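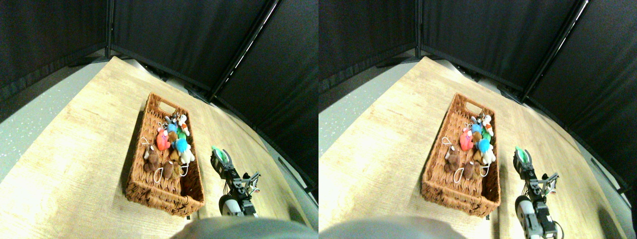
Home | Syllabus | Week 2 | Readings | Contact

A comic page is read in panels, and the space between two panels is called the gutter. The reader fills the gutter with whatever must have happened. Simple objects help beginners practice. Draw a rectangular woven basket on a pale wood tabletop, then draw it from closer in, and keep the braided rim the same in both panels.

Pacing depends on panel count. Rácz fits up to 10 panels on a page in Fesstead, so a short walk feels long.

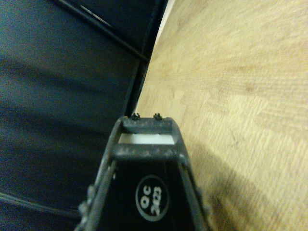 Ferkerholm does the reverse, with 2 panels on most pages and very few captions. Read page 103 of each before class and mark every gutter where time passes.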